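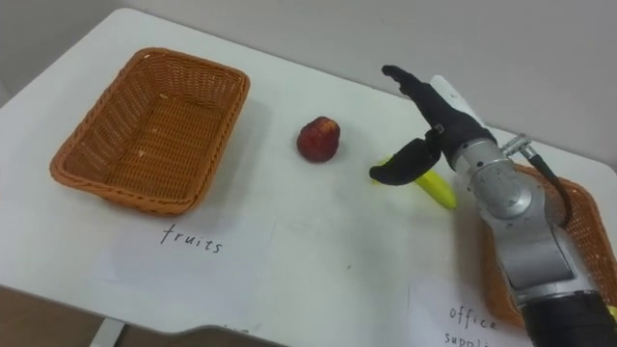
Minutes of the packing floor meeting, Bandari, held 7/27/26 in the Te Moana room, which remains the small one with the radiator. The main business was the sorting arm from Pramness and what it means for the returns and mixed-goods bench. The meeting began at the change of shift with both shifts present, the late shift having been told there would be sandwiches. The packing lead took the chair and asked that we all look at the same thing before disagreeing about it, namely the test table: fruits basket on the left, office supplies basket on the right, labels written by hand, and the gripper down over a banana with the apple still waiting its turn. The early shift said the handwriting was better than on the real bins. The chair said the real bins would be relabelled. This was also said in January.

Present: early shift packers, late shift packers, packing lead (chair), warehouse manager, operations manager, the safety rep, one person from Pramness for items 1 to 4 only. Minutes taken by the early shift, it being our turn.

Apologies: the driver for the Caltolmont run, who was on the Caltolmont run.

Minutes of the last meeting

Agreed as accurate, apart from the statement that the kettle had been replaced. A kettle had been ordered. The two are to be treated separately in future.

1. Report on the trial

Pramness gave the figures. Over the last full day of testing the arm was given 100 items to sort between the two baskets and put 97 of them where they belonged. The operations manager described this as very encouraging. The late shift asked about the others. Pramness said two were dropped on the table and left there, and one, a lime-green stapler, was filed under fruits. The early shift felt this was a mistake anyone could make before breakfast.

A packer asked how long the 97 had taken. Pramness said speed was not what this stage was measuring. The packer asked that the question be minuted together with the answer, and both are.

It was noted that the items were laid out one by one with clear space between them. Goods at our bench arrive in a cage, under other goods, sometimes with a leaking yoghurt. Pramness agreed that a full cage was a harder problem and said it would come in a later stage. Asked which one, Pramness said later.

2. What the bench does now

The chair asked the packers to set out the present job, so that the meeting could tell which parts of it the arm might take on. It took longer than the agenda allowed. In short:

Mixed cages come back from office customers with whatever was refused, over-ordered or sent to the wrong floor. Someone tips the cage, pulls out anything broken or wet, separates food from stationery, checks the fruit, checks that the stationery is sealed, and sends each lot to its own shelf. Anything odd goes on the windowsill. The operations manager had not heard of the windowsill. It was explained that the windowsill is where things go when the system has no code for them, and that it has worked well for several years.

The warehouse manager asked if the windowsill could be added to the system. The early shift said the point of the windowsill was that it had not been.

Pramness said the arm could do the separating. It could not at present check the fruit. A banana on its last day and a banana fresh off the lorry are both bananas as far as it is concerned. The late shift said that in that case someone would be standing next to it feeling the bananas, and wanted to know what that person would be called. The operations manager said "operator". There was a discussion. The word has been left open.

3. Jobs and hours

The operations manager read a statement. Bandari has no plan to lose anybody from the bench as a result of the trial. Hours for both shifts stay as they are until the trial ends. People moved to other work for part of a shift will keep the bench rate of pay.

The early shift asked what "as a result of the trial" covered, and whether it covered the thing that comes after the trial. The operations manager said she could only speak about the trial. It was suggested that somebody who could speak about the rest might be found. She undertook to find them, or to come back with the statement made longer.

The late shift raised the matter of 4 packers who have been told informally that they will be "moving towards goods-in". Three of them had heard this from the warehouse manager and one from the vending machine queue. The warehouse manager confirmed that he had said it, but as an idea. It was agreed that ideas of this sort should be written down and given to the people in them before being given to the queue.

On breaks: the arm doesn't take any. The safety rep pointed out that the person next to it does, and asked what happens at ten o'clock. Pramness said it can be paused. The safety rep asked whether it would be paused, and by whom, and whether the minutes lost would appear on the bench figures. The chair ruled that the arm stops when the packer stops and that paused time will not be counted against the bench. There was some applause, which the chair asked to have left out.

4. Safety and training

The safety rep has walked round the test table with Pramness. Points raised:

The reach of the arm is to be marked on the floor in tape before it comes anywhere near the bench. The tape is to be a colour not already in use. We have used most of them.

The stop button must be in reach from the packing side. On the drawing it is on the wall side, where it would be handy for the wall.

Sleeves, lanyards and headphone leads are to be kept well clear. Lanyards are compulsory under the site badge rule, so the rule and the arm disagree, and the operations manager will take this up with whoever owns the rule.

No one reaches in to rescue an item while the arm is running, however good the apple.

Training will be half a day per person, in work time, with lunch. Pramness had offered a video. The meeting thanked them for the video and asked for the half day.

A late shift packer asked whether packers would be taught to correct the thing when it went wrong or only to fetch someone. Pramness said basic corrections would be covered. The packer said she'd like that in writing, having been trained to fetch someone on the label printer, where the someone is based two hours away and off on Fridays. Pramness will send the list of what is covered.

Pramness left at this point with a sandwich.

5. Discussion without Pramness

Views were mixed and the chair asked that they be recorded as mixed, instead of as "broadly supportive", which was the wording last time and caused some remarks.

In favour: it would spare people the worst of the bending and the reaching across. Two packers have wrists that would be glad of the help. The night before a bank holiday could hardly be made worse. One packer had stayed behind to watch the tests and found them restful.

Against: the interesting part of the job is the deciding, and the arm has been given the deciding, while the wet yoghurt stays with us. Several people made this point in different words, some of which have been tidied. The early shift was worried that once the sorting goes, talking goes with it, as the bench is the only place on the floor where you face another human being. The operations manager said she had not thought of that and wrote it down.

It was asked whether customers know. Caltolmont sends back more mixed cages than anyone else and has been told there may be changes to how returns are handled. They replied asking if this meant they could stop separating them, which they have never done.

A proposal to give the arm a name was put forward and voted down. A second proposal, that people would go ahead and name it regardless and the meeting should at least approve the spelling, was put off.

6. What was agreed

The trial goes on at the test table for the time being. It doesn't move to the bench until the tape, the button and the lanyards have been sorted out.

Before then, the arm is to be tried on a proper returned cage, tipped out as found, with packers from both shifts watching and keeping their own tally. The warehouse manager will choose the cage. The early shift will check that he hasn't chosen a nice one.

The safety rep and one packer from each shift will see the next set of results at the same time as management, on the same piece of paper.

The windowsill stays.

7. Actions

Operations manager: longer statement on jobs; lanyard rule; a better word than operator.
Warehouse manager: written note to the packers concerned about goods-in; cage for the test.
Safety rep: tape; revised drawing with the stop button moved.
Chair: new labels for the real bins.
Pramness: list of corrections covered in training; an answer on speed.
Late shift: tally sheet for the cage test, and somebody to hold the pen.

8. Any other business

The fruit used in testing. It was asked what becomes of it afterwards. The warehouse manager said it was thrown away. The meeting felt strongly about this and it will now go to the canteen, washed.

The radiator in the Te Moana room is on and cannot be turned off. Reported again.

The kettle. See above.

Next meeting: same room unless another can be found, date to be put on the board by the clocking-in machine. Minutes will be taken by the late shift.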